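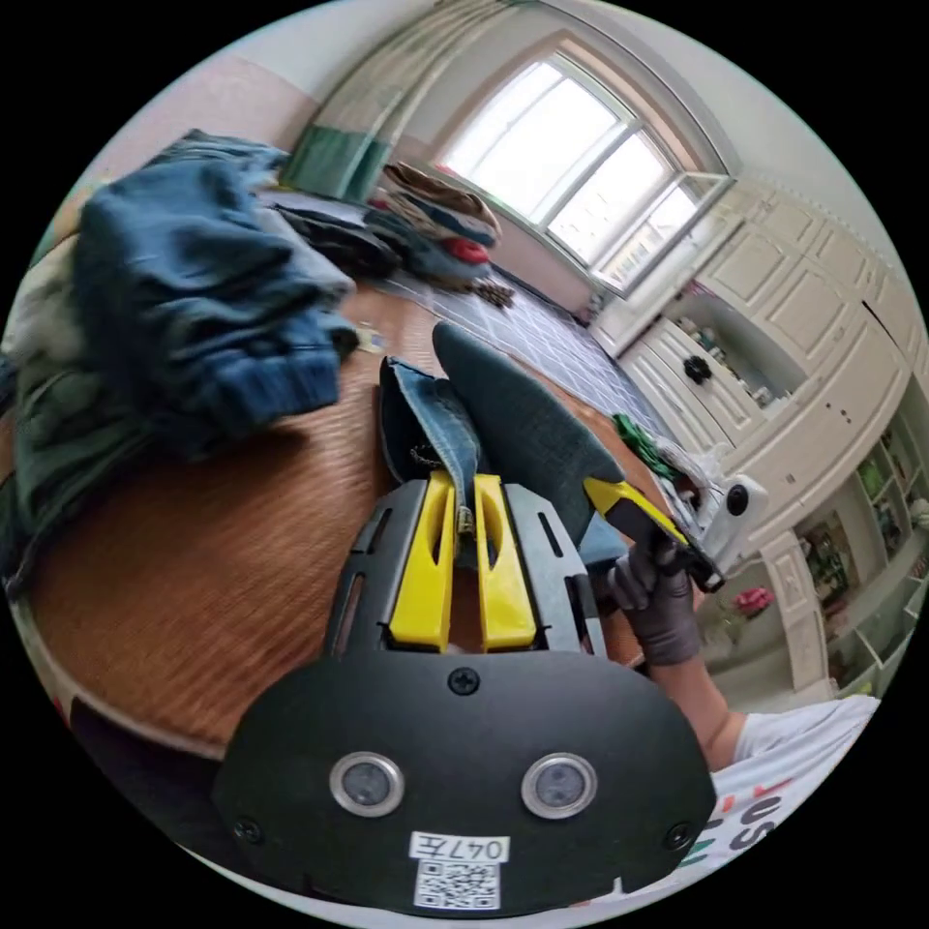

Taking up jeans without losing the original hem

gurilo_17
I have two pairs of jeans that are too long and I want to keep the faded edge at the bottom. The alterations place in town quoted more than the jeans cost. Can I do it on an ordinary machine? Mine is an old Irnisent and it struggles with thick seams.
17/03/2026

Kundik
Yes. Fold the leg up so the old hem sits on the outside, pin it, and sew right up against the hem stitching -- not on it. Turn the hem back down and press it hard. Use a jeans needle. Where the side seams cross, turn the wheel by hand. Wash them first in case they shrink.

Remember the fold counts twice. If you want to lose 8 cm, pin 4.

hemlock879
just cut them and let them fray, looks fine

Ó Briain
Agree with Kundik. I'd trim the spare fabric inside to about 7 mm and zigzag it, otherwise you get a lump at the ankle.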